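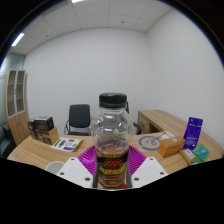
Prüfliste Handgreifer, Stand April, Grundlage für die Beschaffungsplanung im Projekt Nillow. Geprüft werden die vorhandenen Greifer der Bauart Etley sowie der Tischarbeitsplatz, an dem sie eingesetzt werden. Die Einträge gelten für den Zustand vor der Neubestellung und sind nach Lieferung zu wiederholen. Als Bezugsobjekt dient eine durchsichtige Kunststoffflasche mit schwarzem Schraubverschluss. Die Finger setzen seitlich in Höhe des Etiketts an, die Schraubenlöcher in den weißen Fingerteilen bleiben dabei zugänglich. Bewertung: i. O., Mangel, offen.

1. Mechanik

1.1 Finger auf Risse und Verzug geprüft
Befund: i. O.
Kommentar: Sichtprüfung ohne Vergrößerung. Am Ersatzsatz aus dem Schrank war ein Grat zu entfernen, danach in Ordnung.

1.2 Verschraubung der Finger
Befund: Mangel
Kommentar: An einem Gerät ließ sich eine Schraube von Hand lösen. Nachgezogen und markiert. Schraubensicherung fehlt im Verbrauchsmaterial und ist in die Bestellung aufzunehmen.

1.3 Griffflächen
Befund: i. O., Ersatz einplanen
Kommentar: Rillen beidseitig ohne Ausbrüche. Der Lieferant Weltalar bietet nur komplette Fingersätze an, 149 Euro je Satz. Einzelne Beläge sind laut Angebot nicht lieferbar. Rückfrage läuft.

1.4 Quetschstellen zwischen Finger und Gehäuse
Befund: offen
Kommentar: Bei vollständig geöffneter Stellung ist der Spalt für eine Fingerkuppe groß genug. Bis zur Klärung nur mit Unterweisung benutzen. Bei der Neubeschaffung ist eine Abdeckung als Muss-Anforderung zu führen.

1.5 Leichtgängigkeit über den gesamten Hub
Befund: i. O.
Kommentar: Keine.

2. Kamera und Halterung

2.1 Halterung spielfrei
Befund: i. O.
Kommentar: Das Anzugsmoment ist in den Unterlagen nicht angegeben. Beim Hersteller anfordern.

2.2 Optik sauber, Sicht auf beide Fingerspitzen frei
Befund: i. O.
Kommentar: Reinigung vor jedem Einsatz mit Mikrofasertuch. Sprühreiniger nicht direkt auf die Linse.

2.3 Speicherkarte und Akku
Befund: Mangel
Kommentar: Ein Akku mit verformtem Gehäuse ausgesondert, Entsorgung über den Gefahrstoffbehälter im Erdgeschoss. Ersatz ist im bisherigen Budget nicht enthalten und wird unter 4.3 mitgeführt.

3. Arbeitsplatz

3.1 Tisch standsicher, Kante ohne Beschädigung
Befund: i. O.
Kommentar: Der Tisch wird auch für Besprechungen genutzt. Für den Dauerbetrieb ist ein eigener Tisch vorzusehen, höhenverstellbar, Platte matt.

3.2 Flüssigkeiten
Befund: i. O. mit Auflage
Kommentar: Gefüllte Gebinde nur mit geschlossenem Verschluss greifen. Offene Tassen gehören nicht in den Greifbereich. Saugfähige Tücher griffbereit halten.

3.3 Verkehrsweg um den Tisch
Befund: offen
Kommentar: Drehstühle stehen teilweise im Weg der Bedienperson. Stellplan bis Freitag nachreichen.

3.4 Beleuchtung
Befund: i. O.
Kommentar: Deckenleuchten ausreichend. Eine Zusatzleuchte wurde beantragt und zurückgestellt.
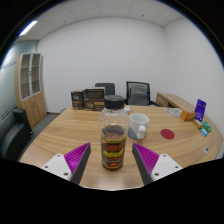

3.5 Greifobjekte
Befund: i. O. mit Auflage
Kommentar: Standardsatz aus Flaschen, Kartons und kleinen Packungen beibehalten. Objekte aus Glas erst nach Abschluss von 1.4. Beschädigte Verpackungen aussortieren, scharfe Kartonkanten abkleben.

4. Beschaffung und Budget

4.1 Stückzahl
Kommentar: Bedarf laut Projektplan sechs Handgreifer. Die Altgeräte werden darauf nicht angerechnet, sie bleiben als Reserve und für Einweisungen.

4.2 Stückpreis
Kommentar: Weltalar nennt knapp 900 Euro je Gerät ohne Kamera. Das Gegenangebot von Ayala liegt im Gerätepreis darunter, enthält aber weder Fingersatz noch Transportkoffer. Ein Vergleich ist erst möglich, wenn beide Angebote denselben Lieferumfang haben. Frachtkosten getrennt ausweisen lassen.

4.3 Verschleiß- und Ersatzteile
Kommentar: Je Gerät ein zusätzlicher Fingersatz, dazu Schraubensicherung und Akkus. Fingersätze nicht als Investition buchen, sondern als laufenden Aufwand.

4.4 Lieferzeit
Kommentar: Ayala bestätigt 25 Arbeitstage ab Auftragseingang. Von Weltalar liegt keine schriftliche Aussage vor. Ohne schriftliche Zusage keine Bestellung.

4.5 Unterlagen zur Lieferung
Kommentar: Betriebsanleitung in deutscher Sprache, Ersatzteilliste mit Bestellnummern, Maßzeichnung der Finger, Angaben zur maximalen Greifkraft. Die letzte Angabe fehlte bei den Etley-Geräten und wurde nie nachgeliefert.

4.6 Abnahme
Kommentar: Wareneingang mit den Punkten 1.1 bis 2.3 dieser Liste. Geräte mit offenem Mangel werden nicht inventarisiert. Teilzahlung vor Abnahme ist nicht vorgesehen.

5. Offene Punkte

Abdeckung der Quetschstelle, Anfrage an beide Anbieter.
Stellplan Drehstühle.
Anzugsmoment Kamerahalterung.
Einzelbeläge, Antwort Weltalar.
Freigabe der Bestellung erst nach Eintrag aller Rückmeldungen in Abschnitt 4.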